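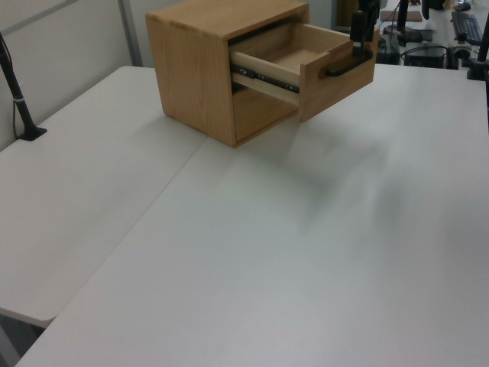

Search this site Enter keywords Search

Speaker notes: What a witness adds without knowing it
Talk for the evening course in Jurthorpe, November

Start at 7:10, when the people from the second bus have arrived. Do not begin with definitions. Ask the room to write down what was on the notice by the front door. Give them one minute. They keep the paper until the end and I do not collect it.

Opening
Good evening. I worked for many years with written statements of witnesses, and tonight I want to speak about a small part of them, the part which the witness did not see. I do not mean lies. A lie is a different subject and it would need another evening. I mean the details that a sincere person puts into the story in order to make it complete.

(Slow down here. Last year in Eltent I went too fast and the first ten minutes were lost.)

Where the material comes from
The Jakley archive in Eltent keeps old police court papers from the district. I read 114 statements there, all from small cases: stolen bicycles, broken windows, fights outside a dance hall. I chose small cases because in a big case the newspapers come in early, and then it is hard to say what a witness has seen and what he has read over breakfast.

In most of these cases a person was heard two times, first by the officer and then in court. The time between could be a few days or the whole winter. I put the two versions side by side and marked every detail which was in the second and not in the first. Altogether this gave me 1,713 marks. Please be careful with this number. Some of the marks are real memories that came back, and some appear only because in court there was a better question. I cannot separate them fully, and I say so also in the written version.

The bicycle case
Read the two short passages aloud, standing still.

First statement: "A man took the bicycle from the wall and went toward the bridge."
Second statement, eleven weeks later: "A tall man looked to both sides, took the bicycle quickly from the wall and rode it toward the bridge."

Let them find the changes. Somebody will say "tall," somebody will say "quickly." Usually they miss "rode." In the first statement he went, and we don't know if he rode the bicycle or pushed it. By the time of the court, the witness knew it was a theft, and a thief rides away. The word came from the knowledge.

The looking to both sides is the same kind of detail. It turns a movement into an intention, and in court it was taken as a sign of guilt. Nobody asked why it was missing before.

Seeing and concluding
The difficulty for the listener is that a conclusion is told with the same words as an observation. We say "he was angry" and "he was wearing a cap" in the same voice. Our eyes do this work all day, and mostly they do it well.
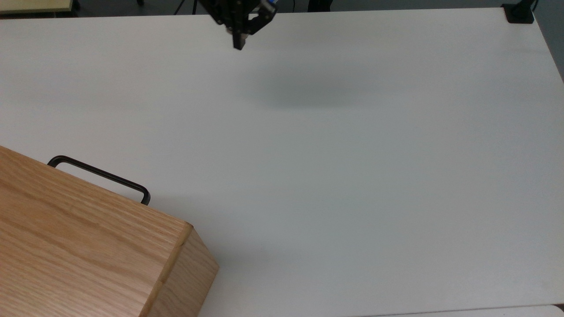 A witness who gives a distance is very often giving a conclusion, and he should be asked how he came to it. In one of the Eltent papers a baker says that the stone was held "a hand above the sill." He had seen the stone from across the street, in the evening. Take the black gripper over the white table: on the table under it lies a soft gray shadow, and almost everybody who looks at it is ready to say how far the fingers are from the surface. Ask three people and write the answers down separately. The shadow they have seen. The distance they have worked out, and it feels to them like seeing.

(If the answers are close together, do not be disappointed. Say that people can agree on a conclusion too, and that agreement of two witnesses is not a measurement.)

How to ask
This part is for the listeners who take notes at meetings, in schools or at work after an accident.

Let the person tell everything once without stopping him. Write it in his words, also when the words are poor. If he says "the thing," write "the thing." Ask after that, and begin the questions with what he said himself. "You said he went. Can you tell me more about how he went?" is a good question. "Did he ride fast?" is a bad one, as it gives him the riding and the speed for free.

Do not praise a detailed answer. I have heard a recording of a practice interview at Tiongson, from the training rooms there, where the interviewer says "very good" after each detail. The speaker becomes richer and richer in details. At minute 2 there is one car, and later there is a car with a dent, a driver with a scarf and a radio playing.

Also write down when the person says "I don't know." Many forms have no place for it. In my opinion it is one of the most useful lines in a statement.

Handout
The room has some 200 seats, but print fewer, last time many were left on the chairs. The two bicycle passages go on the front page in large type. On the back is the list of questions.

Questions I was asked before
Does a confident witness remember better? It depends very much on when you ask. Confidence at the first hearing tells us something. Confidence after many repetitions tells us much less, because he has practiced.

Should a court ignore the later statement? No. Keep both and read them in order.

Now return to the paper from the beginning. Ask who wrote down a time for the notice by the door, and who wrote a color. Then let them go out and look.

The key for the side door must be back at the desk before 9:30.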